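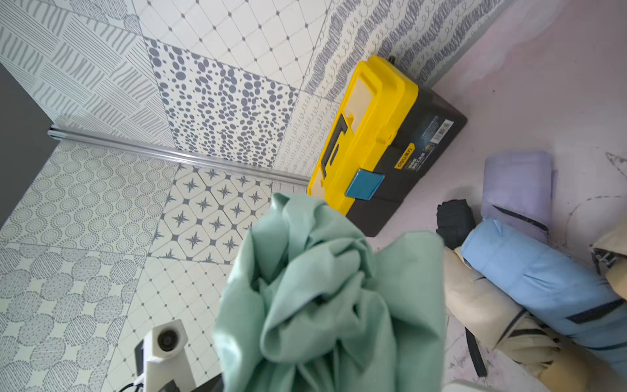

Guided river walks return to Mestano Gorge in April

Search this site Enter keywords Search

11/12/2025

The guided walks through Mestano Gorge will start again in April after a year off for repairs to the lower trail. Bookings open next week at the Lultis visitor center and by phone.

The walk follows the river for six miles, from the old ferry landing at Lultis to the rock carvings at Nasari. Guides from the Nasari community lead each group and talk about the fishing camps that once lined the banks. Lunch is served at the longhouse before the bus ride back. 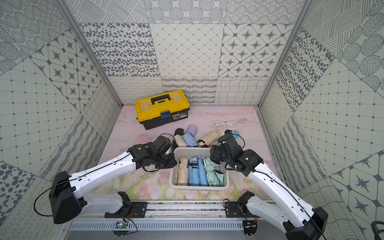 Patterned panels with a floor of clouds and tulips.

Tarawneh Tours, the company that runs the walks, said 2000 people took part in the last full season. Daily numbers will now be held to 100 to protect the carvings and the new boardwalk. Groups will leave in the morning and again after lunch, except on days when the river is high.

The repairs replaced 494 feet of boardwalk washed out by spring floods. A second lookout has been added above the rapids, with benches and a handrail. The last stretch to the carvings is still steep - sturdy shoes are required, and strollers are not allowed past the lookout.

School groups can ask for a shorter route that turns back at the lookout. Dogs are welcome on a leash as far as the ferry landing.

Parking at Lultis is free for ticket holders. Visitors staying in Mestano can take the shuttle, which stops outside the town museum and must be booked the day before.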